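Keeping a White Work Table White

When we moved the sewing and mending out of the dining room, I bought myself a plain white table, and everybody told me I'd be sorry. White shows everything, they said. Well, it does, and after a good many winters of hemming, gluing, potting and wrapping on it I have come around to thinking that's the best thing about it. You see the tea ring while it's still a tea ring and hasn't become part of the furniture. I've had so many letters asking how I keep it decent that I thought I'd put the whole routine in one place, so get yourself a cup of something (and a coaster, please!).

Everyday wiping

Most of the time all it wants is warm water and a drop of dish soap on a soft cloth, wrung out until it hardly drips. Wipe the long way, turn the cloth over, wipe again, then go over it with a dry towel. I skipped the dry towel for years and could never understand where the streaks came from. It was the soap, of course, just sitting there and drying into a film that every bit of dust in the house was happy to stick to.

If you already have that film, mix 2 tablespoons of white vinegar into a quart of warm water and go over the top with that, then with clean water. Please don't do this on marble or any other stone, as vinegar will dull it for good.

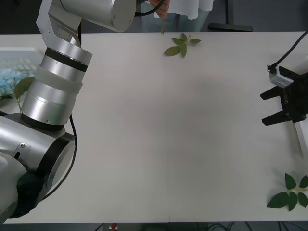
Pencil marks were my great enemy for a long time. My neighbor Nesma Shehata cuts patterns, and between the two of us we could turn a tabletop gray in an afternoon. A white plastic eraser takes off nearly all of it, and you can brush the crumbs straight into your hand. The broad gray shadow you get from smudging is a different thing, and scrubbing only pushes it around. On a matte white top, with a faint gray shading spread over the middle, it can be hard to tell what is dirt and what is only the light, so wipe one small patch with a damp cloth and look at the cloth before you go any further. If the cloth is clean, so is your table, and you can go and do something nicer. I once spent most of a morning scouring at the shadow of a lampshade.

Marks that won't budge

Ballpoint comes up with rubbing alcohol on a cotton ball, dabbed and lifted, never rubbed in circles. Try it first underneath, or at a back corner, because some painted finishes will come away along with the ink. For dried white glue, lay a warm wet rag over the spot, leave it for 8 minutes and then ease the glue up with the edge of an old library card. Candle wax wants the opposite treatment - a bag of ice on top until it turns brittle, then the same old card.

Abdelghani Hamdy wrote to ask about melamine sponges, the kind that seem to rub out anything. I do keep one, but it's a very fine abrasive when all is said and done, and on a matte surface it can leave you with a shiny spot that catches your eye forever after. Use it lightly and use it seldom.

Scratches and dull patches

A little car wax will make shallow scratches less noticeable on a glossy top, but on a matte one it only makes a smear, so I leave mine be. What I do now is stop them before they start. Felt pads go under anything heavy, and I check them each February when I'm stuck indoors anyway, for grit gets into the felt and then you're dragging sandpaper about. 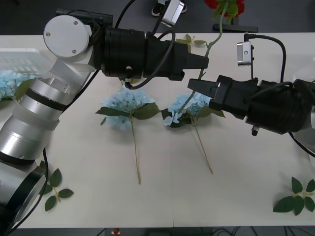 A white tabletop over a dark gray floor.

Dark floors under a light table

If your floor is dark, do the table first and the floor last. Thread ends and eraser crumbs all end up down there, and on a dark floor they show up like snow. Dry sweep before you mop or you'll be chasing wet fluff into the corners (I speak from experience). I go around the table legs with an old sock over my hand, then mop with plain water and hardly any soap, and change the water as soon as it looks cloudy.

Next time I'll get to Mairéad Hennessy's question about getting candle wax out of a tablecloth, which has been sitting in my basket far too long. Sorry, Mairéad!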